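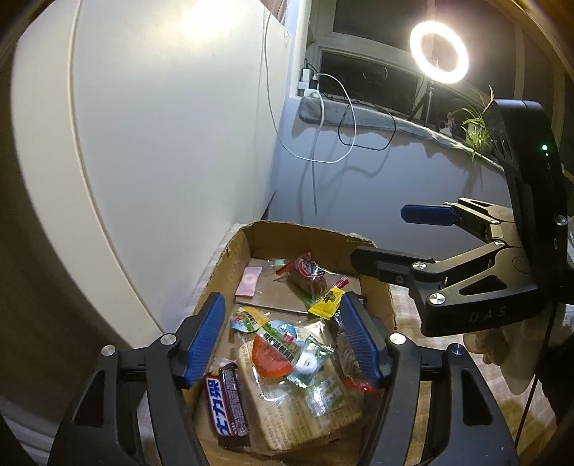
What order do you pack a mixed snack box so the cookies and crackers don't get crushed in the mail?
Heavy flat stuff on the bottom, bags of crackers or wafers last, then fill the gaps on top so nothing slides when you tip it.

Posted by Musby
ok that's the short version I keep seeing but mine still show up as crumbs. Sending a box to my sister at college, chocolate bars, nuts, little candies, couple bags of biscuits. Last one in April was dust. 3 days in transit. Do I need a bigger box or what??

Sirko
Smaller box, not bigger. Extra room = stuff flying around. My usual one weighs in at 800 grams packed and I can't fit a finger down the sides. Stand the chocolate bars up along the wall, they act like a fence. Nuts are tough, put them anywhere low. Loose candies go in last, they drop into the holes on thier own. Shake it. If it rattles, add more candy. 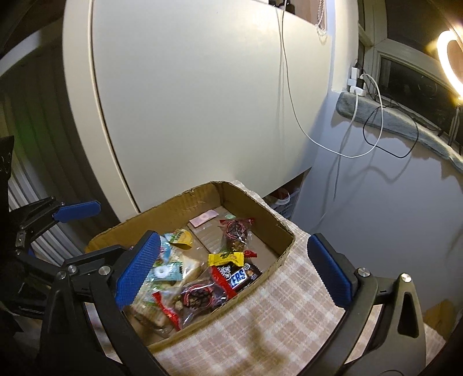

Last edited June 23, 2021

Dusodance
Agree w/ most of that. Couple things tho. Bags of nuts and dried fruit with a twist at the top, leave the twist pointing up or it pokes the crackers. And don't reuse a box with torn edges for mailing. Fine for the kitchen table, not fine for the post office, the flaps have to close flat. Chocolate in summer is a gamble, I double bag it.

Brerkon
just send the nuts and buy her cookies online lol. shipping ate my budget anyway

Musby
ha. going with the smaller box, will try teh fence thing tonight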